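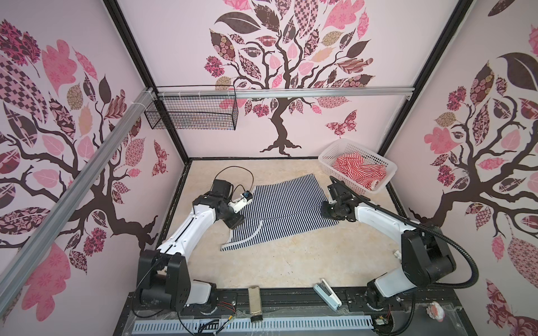 Torben wanted it written down before anything else that he doesn't think we should buy a kit with two arms when we haven't agreed what the second one is for, and that a single arm and a good table would get us most of the way for a lot less money. So there it is, Torben, first item, as promised.

Minutes of the July meeting, equipment group, back office at Mitlow. Started at 4, finished when the coffee ran out.

There: Henrike Mühlbauer (chair), Torben Ackermann, Annelore Harms, Henrik Wegener, and me, Lieselotte Rathjen, typing. If I've got you wrong, tell me and I'll fix it — last time I had Henrik agreeing to something he was dead against, sorry again.

1. Last minutes
Fine, apart from the Henrik thing.

2. The Livgate two-arm folding kit
This took up nearly all our time. We're looking at it for the shirt and linen side, sorting and folding to start with. Livgate sells it as a package: both arms, the cell they stand in, the grippers, the software, and a training day on site. Henrik had been through the quote and read us the parts that matter. Setup is extra, and so is the second year of support, and he said he had to go to page 3 to find that out.

Back to Torben's point. Annelore took the other side. She's done more folding than the rest of us put together, and she said you can't get a striped shirt square with one hand, you need something holding one side while you pull the other, and anybody who has tried it with a phone to their ear knows that. I'm with her on this one. Torben said fine, but then he wants to see both arms doing real work on the same piece of clothing, start to finish, at normal speed and with no cuts in the video. We all thought that was fair enough.

Henrike asked about curved hems. Square towels are easy to sell a machine on, but shirt tails are where our people lose time, and she'd like Livgate to tell us in writing what the kit does with them. I asked about stripes as well, whether a strong pattern confuses the sensors (I have no idea if that's a silly question, but it's in the minutes now). Henrik will pass both on.

There was a long side talk about floor space. Annelore paced it out along the wall by the presses and she thinks it fits if the Meinecke cart moves. Torben thinks the Meinecke cart should have moved years ago. No decision on the cart.

3. The other offer
Werevano will rent us a one-arm setup for 200 a month, with a deposit of 2,000 that we get back. Torben likes this a lot! Annelore doesn't. Henrike said renting for a few months might teach us what to ask for, even if we end up going with two arms, and I could see Henrik coming around to that while she talked. The catch is the notice period, which the offer doesn't mention anywhere. Torben will call them.

4. What we're doing
Henrik writes to Livgate about hems, stripes, the uncut video and a price with setup and second-year support included.
Torben gets the notice period out of Werevano.
Annelore puts together a bag of our worst stuff, the shirts with long tails and the napkins that won't lie flat, so whoever gives us a demo has to use our laundry and can't bring their own.
I'm typing this up and measuring the space properly, with a tape this time.

5. Anything else
The label printer is jamming again. Henrike has the number for the repair place. Annelore would like the window fixed before it gets any hotter in there, and so would I.

Next meeting once Livgate has answered. Henrike will send the time around.

L. Rathjen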